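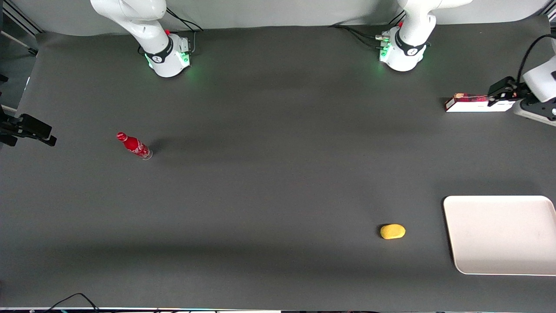

Chapter 6
What a Track Record Can and Cannot Tell You

Most people who buy a fund for the first time look at one number, and it is the return over the past few years. The number is easy to find and easy to compare, and it feels like evidence. This chapter asks how much evidence it really is. Our answer will disappoint some readers, especially those who have already picked a winner.

Start with a simple case. In May, 200 members of an investment club in the town of Gorkville each agree to pick one stock a month and hold it until the month ends. Suppose that none of them has any skill, and that every pick has an even chance of beating the market. After one month we should expect half of them to be ahead. After two months, a quarter will have been ahead both times. After six months, three members will probably still have a perfect record. They will be asked to give talks. One may start a newsletter.

Those three members did nothing wrong, and they may sincerely believe in their method. The trouble lies with the listener, who sees three perfect records and never asks how many people started. A record means little until you know the size of the crowd it came out of.

6.1 The missing losers

Fund companies know this, or ought to. Consider Batex, a mid-sized firm that opens several small funds every year with its own money. Funds that do badly in the first 18 months are closed or folded into others. Funds that do well are opened to the public, and their early returns are printed in the brochure. Every figure in the brochure is true. A reader who takes the brochure as a fair sample of what Batex can do has still been misled.

The same problem turns up in published averages. If a table shows the mean return of all funds alive today, it has left out the ones that died, and funds seldom die of success. Before you trust such a table, look for a note saying whether closed funds were counted. If there is no note, assume they were not.

6.2 Stories told afterward

Numbers are rarely sold alone. They come with a story. When shares in Trnka, a maker of pumps, doubled in a year, the papers credited its careful managers and its refusal to borrow. Filtico, a rival, had managers just as careful and hardly any debt, and its shares fell by a third. Few articles were written about Filtico's prudence.

A good story can be built for almost any price chart once the chart is finished. The useful test is whether anyone wrote the story down beforehand, with a date on it, in words plain enough to be proved wrong. Very few forecasts pass. Many say that prices "could move sharply if conditions change," which covers everything.

None of this proves that skill does not exist. Some investors may well have it. The claim we make is narrower: a short record cannot show skill, and a long one shows less than its owner thinks. Fees, on the other hand, are known in advance and are charged in good years and bad.

Before you read on

Find an advertisement for any fund. Write down the period it covers, and then ask why it begins where it does. Try moving the starting point back one year and see what happens to the return. Keep your notes, as you will need them for the exercises in Section 6.4.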